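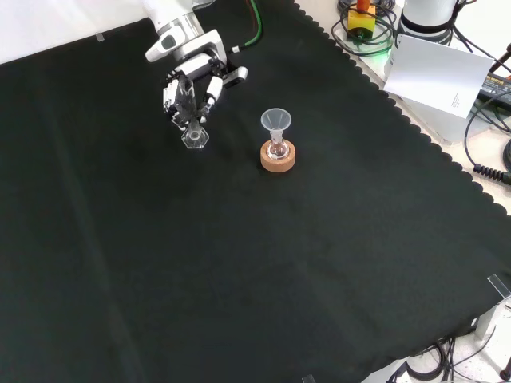
Figure 2. Robotic hand holding a clear graduated cylinder above a black cloth; at right, a round-bottom flask in a cork ring with a plastic funnel in its neck.

4. Repair, resale and the "slow" wardrobe

4.1 Setting and sample

The second part of the study looks at what people do with clothes they already own. Section 3 dealt with buying. Most work on ethical fashion stops at the till, and we think that's a gap. A coat bought with good intentions and worn twice is still a coat worn twice.

Respondents came from the mailing lists of two resale platforms, Plunerix and Gazi, plus walk-ins at a mending shop, Silent, which let us leave paper forms on the counter. 300 forms were returned. After removing duplicates and forms with more than half the items blank, 133 usable. Loss is high, mostly from the paper forms, where people skipped the back page. Should have printed "please turn over". The online version did not have this problem.

Data collection ran to the end of March 2019. Twenty follow-up interviews by phone, carried out by Tracey Mellor, between 20 minutes and an hour each. Coding by both authors, disagreements talked through until settled. No software used beyond a spreadsheet.

4.2 Measures

Three blocks. First, ownership: an estimate of how many items in the wardrobe had been worn in the past year. Self-report, so treat with care; people who opened the closet to check gave much lower numbers than people who guessed, and we only know this from interviews. Second, repair: had the respondent mended anything, paid for mending, or thrown out something that could of been mended. Third, resale: bought, sold, both, neither. Attitude items use a five point scale, same wording as Section 3 except for item 7, which pilot readers found confusing and which was cut.

"Mended" was left undefined on purpose. Several interviewees counted sewing on a button, several did not. One counted taping a hem.

4.3 Findings

Sellers and menders are mostly different people. This was the clearest pattern and we did not expect it. Respondents who sold often tended to agree that a garment should leave the house once it stops being worn, in good condition, while it still has a price. Menders talked about keeping. Several said they would not sell a thing they had fixed, even if they no longer liked it much.

"If I've sat with it for an evening it's mine," one interviewee told us (a gray wool skirt, new lining). Another, a frequent seller, described her closet as "a shelf things pass thru."

On new purchases the frequent sellers scored higher on concern about waste than the menders did, but also reported buying more. Resale money went back into clothes in most of the interviews where it came up. Two readings possible. Either resale gives cover for more shopping, or people who shop a lot are simply the ones with stock to sell. Our data can't separate these, would need the same people tracked over time.

Price of repair came up again and again. A zipper replacement was described as costing more than the jeans. Respondents did not usually compare the cost of repair with what the item had cost them; they compared it with the cheapest replacement they could think of. Matters for anyone designing a repair discount.

Status is where the luxury literature comes back in. Visible mending (contrast thread, patches) was admired by nearly all interviewees and worn by few. Offices were given as the reason, also mothers. One man had patched both elbows of a jacket and wore it only on weekends. For garments with a known label, an invisible repair was prefered in every case, and a bad repair was seen as worse than the hole.

4.4 Limits

Sample is self-selected, all three sources attract people already interested. Women are over-represented. Children's clothing was left out although many respondents wrote about it in the margins, a separate paper probably. Wardrobe estimates not verified. The questions on shoes were badly placed and got few answers, so not reported.

Also, season. Spring is when people clear out, and the forms collected late in the period lean toward selling. A second round is planned for the fall with the page order changed, and a short wardrobe count done while on the phone.

4.5 Link to the next section

Section 5 takes the repair-price result and sets it against the brand side, using care labels and returns policies from the labels named most by respondents. Coding sheet in Appendix B.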